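Getting the House Ready for a Long Tournament

A big soccer tournament at home is one of my favorite things in the world, and after hosting a full one last summer (and a smaller one before that) I've picked up a pile of tricks that make the whole thing easier. Most of them cost nothing! You just have to do them before the first whistle, when you still have the patience.

Seats first

Sit in every chair you plan to use and look at the screen. Really do it, even the footstool. I found out that my best armchair had a lamp right across the left goal, and I'd never noticed because I always sit on the couch. Slide the couch back against the wall and put floor cushions in front, so the tall people end up behind and the kids get the good spots. Old bed pillows stuffed two to a case make great floor cushions, and the cases go straight in the wash after the game.

If you get afternoon sun on the screen, hang a dark bedsheet over the curtain rod with clothespins. It looks terrible and works beautifully.

The drinks tub

Fill a big plastic storage tub with cold water and ice, more water than you think, and push the cans all the way under. Cans sitting on top of dry ice cubes take ages, but cans in ice water get cold fast. Throw in a good handful of salt if people are already at the door. Put the tub on an old bath towel folded in four, and keep it far away from the TV and the extension cord. Mine lives in the hallway, so people walk out of the room to get a drink and don't stand in front of a corner kick.

For a crowd of 14 I freeze water in clean yogurt tubs the night before. The big blocks last right through extra time, when bagged ice is long gone.

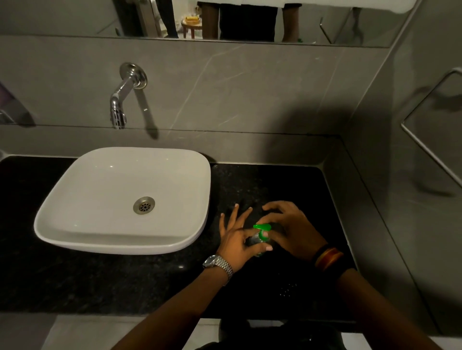

Food you can eat without looking down

Anything that needs a knife is out. I bake sausages on a sheet pan, split the rolls ahead of time and keep them wrapped in foil in a low oven. Baked potato wedges are great too, and so are meatballs with toothpicks (put out a little glass for the used ones, or you'll be finding them in the rug until February). Dips go in muffin tins. Six cups, six dips, and the pan is heavy enough that it doesn't slide when somebody jumps up!

Set the oven timer for halftime before the game starts. Kickoff plus 45 minutes, and then add a couple for stoppage time. Everything comes out hot just as people stand up and stretch.

Flags, paint and tape

Never put regular tape on a painted wall. I lost a patch the size of my hand that way, from a Sorcombe Rovers banner that I was very proud of. Painter's tape holds paper flags fine for a few weeks, and for cloth ones I run a string between two curtain rods and use clothespins again. Buy the big bag of clothespins.

Face paint comes off skin with a little cold cream and a soft cloth, then soap. For a shirt, scrape off what you can, dab dish soap on the back of the stain and rinse with cool water before it goes near the machine. Don't put it in the dryer until the mark is completely gone.

The wall chart

Print it as large as you can and stick it on the inside of a cupboard door with a pencil on a string. Pencil, please, because somebody always fills in a score on the wrong line. We give three points for the exact score and one for the right winner, and the prize is a truly ugly mug from a market in Eltberg that gets handed over with great ceremony.

After the final whistle

Have one trash bag and one recycling bag already open and hanging on door handles. People will use them if they can see them. Spilled beer on carpet wants blotting with a dry towel, then cool water with a drop of dish soap, then more blotting. Popcorn in the couch comes out best with the narrow vacuum nozzle, cushions off, while the highlights are on.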